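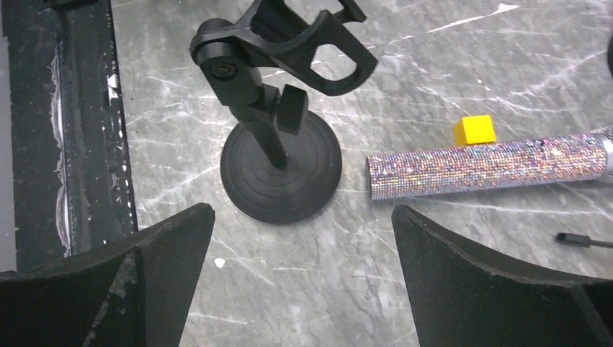
Mekden 二指グリッパー・手首カメラセット

Codow が販売する Mekden は、卓上ロボットアームのための二本指グリッパーと小型カメラのセットです。カメラは手首の部分に固定されますので、つかむ物と二本の指先をいつも同じ角度で見ることができます。操作の練習、動作データの記録、小さい物の片付け作業などに使われています。

こんな物をつかむお客様に

箱やブロックだけをつかむ場合は、もっと簡単な製品でも十分です。Mekden は、形がむずかしい日用品を扱うお客様におすすめします。たとえばマイクスタンドは、丸くて平らな台座、細い支柱、横に出たねじのつまみ、U字形のマイククリップがあり、どこをつかむかによって結果が大きく変わります。当社では支柱の低い位置をつかむ設定を標準にしています。クリップの部分は開いた形ですので、指を強く閉じないでください。

ラインストーンで飾ったマイクのように光を細かく反射する物は、カメラの自動露出が不安定になることがあります。この場合は付属ソフト Takon の設定画面で露出を固定してください。大理石模様のテーブルの上でも使用できますが、白い筋と細いケーブルを区別しにくいときは、無地のマットを敷くことをおすすめします。

指について

指は黒のつや消しで、先へ向かって細くなる形です。内側の面は物や机に当たりますから、使っているうちに表面がこすれて、灰色っぽくなります。色の変化だけでしたら、つかむ力に影響はありません。先端が欠けたとき、または左右の高さがそろわなくなったときは、交換をお願いします。交換用の指は左右一組で販売しています。片方だけの販売はしておりません。

仕様
指の最大開き幅:115 mm
つかめる重さ:400 g まで
カメラ用ケーブルの長さ:200 cm
対応アーム:Thân シリーズ全機種
付属ソフト:Takon(日本語・英語)

セットの内容
グリッパー本体、指(左右一組、取り付け済み)、手首カメラ、カメラ用ケーブル、固定ねじ、六角レンチ、日本語の説明書

ご注文の前に

Thân シリーズ以外のアームには、取り付け板が別に必要です。アームの型番をお知らせくだされば、合う板があるかどうかお調べします。台座の重いスタンドなどは、持ち上げる前に必ず重さを量ってください。400 g を超える物は、持ち上げないで机の上で押して動かす作業だけにしてください。

次回の入荷は11月の予定です。予約は注文フォームから受け付けています。送料は数量と届け先によって変わりますので、見積書でご案内いたします。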